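Enciclopedia > Hogar > Tareas domésticas > Clasificación de la colada
Lectura: 2 min
Redacción de Kimudis, agosto

Se llama clasificación de la colada a la separación de las prendas antes y después del lavado. Antes de lavar, los criterios habituales son el color, el tipo de fibra, el grado de suciedad y la temperatura que admite el tejido. Después del secado, las prendas se agrupan por usuario o por lugar de guardado, y las piezas pequeñas suelen dejarse para el final.

Los calcetines forman un grupo aparte en muchos hogares. Se reúnen en un recipiente poco profundo, se emparejan por tono y largo de caña y se doblan juntos. Los que quedan sin pareja se conservan hasta la colada siguiente.

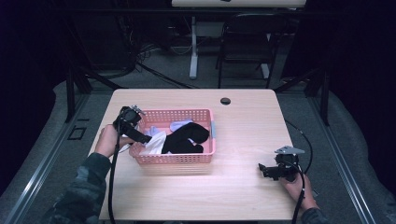 Cesta de plástico rosa con prendas, entre ellas un calcetín negro y otro lavanda.

La ropa blanca de algodón resistente puede lavarse a 90 grados si la etiqueta lo permite. La lana y la seda requieren programas fríos o lavado a mano. Las prendas oscuras nuevas destiñen con mayor frecuencia en los primeros lavados y conviene separarlas de las claras.

En las lavanderías colectivas la clasificación se hace por lotes. La de Covstead, que atiende varias residencias, procesa aproximadamente 3.218 piezas por semana y marca cada bolsa con un código cosido. El sistema Sýkora, usado en Zemport, sustituye el código por cintas de colores.

El doblado se realiza sobre una superficie lisa y despejada, a la altura de la cadera. Las mesas de madera clara facilitan la detección de pelusas oscuras, aunque deben protegerse del contacto prolongado con ropa húmeda.

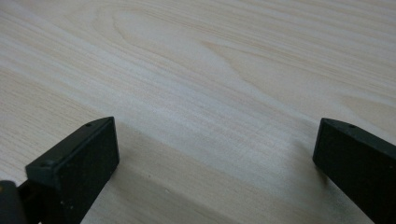
Según un lector de Zemport, las cintas de colores pierden el tinte con los lavados calientes y al cabo de unos meses cuesta distinguir las verdes de las azules, por lo que en su edificio volvieron a las bolsas numeradas.

Véase también: Etiquetado textil; Detergente; Tendedero.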